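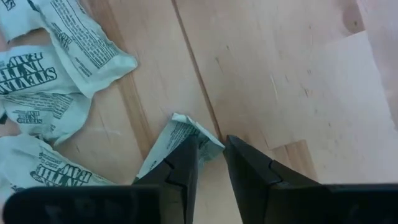
# Can it clear the table yet?

Every few months somebody sends me a clip of a machine folding a towel, usually with music over it, and asks whether I've changed my mind. I haven't, much. I ran the front of a café for a long time and I know what clearing a table involves when there's a queue at the till and a pushchair across the doorway. So when I was offered the chance to see table clearing tried at the Lelex workshop on Fostavgate, I said yes and took my bad attitude with me.

The page is short. I would sooner put up one picture of the dull part of the job than a dozen of a robot waving.

**Sweetener packets, crumpled, on a wooden surface.** Stevia In The Raw, going by the print. One of them is folded up into a little tent between the two black fingers, and the rest are heaped off to the left, where I would have started.

## Why I care about paper rubbish

People who don't wipe tables for a living think the hard part is the crockery. Crockery is easy. A cup has a handle and a known weight, and it stays the same shape when you take hold of it. Paper packets are a nuisance. They flatten against the wood, they hide under each other, they stick where the coffee went, and no two are screwed up the same way. A sixteen-year-old on her first shift deals with them by sweeping the side of her hand along the table and catching the lot in the other palm. It takes her no time and she's looking at the door while she does it.

Two fingers that come to a point have to take them singly. I can see the sense in it for sorting things, and I'm told a gripper like that is cheap and easy to mend. For clearing up after a table of four it seems to me a very slow way to go about things. Give it a cloth, or a scraper, or a second hand — anything with a bit of width to it.

## What I was told, and what I make of it

Nghĩa Đinh, who showed me round, was straight with me, and I liked him for it. He said small, light, floppy things are still the awkward end of the work, and that he'd rather be asked about those than about mugs. He also said there had been good progress since February. I'm sure there has. I'd want to know what it was like in February before I clapped.

He put the usual argument to me, that a machine needn't be quick if it can work all night. Fair enough for a warehouse. In a café the table needs to be clear when the next people want to sit down, and they want to sit down now. At home it's a different matter, and I'll give him that one. If something pottered about my kitchen at three in the morning picking up packets and did no harm, I wouldn't mind how long it took, provided it was quiet and I didn't have to get up and rescue it.

The questions I'd still put to anyone selling one of these:

- Does it know an empty packet from a full one? Full ones go back in the pot.
- What does it do with a packet stuck down by spilt syrup?
- Who empties its bin, and who cleans the fingers?
- Can it leave alone the thing a customer has put down for a moment and means to pick up again?

I asked Nghĩa the last one and he said it was a good question — I've had that answer from salesmen before, though he did at least write it down.

Comments are open. If you've had one of these working in a real shop through a real lunchtime, tell me where and I'll come and buy a sandwich.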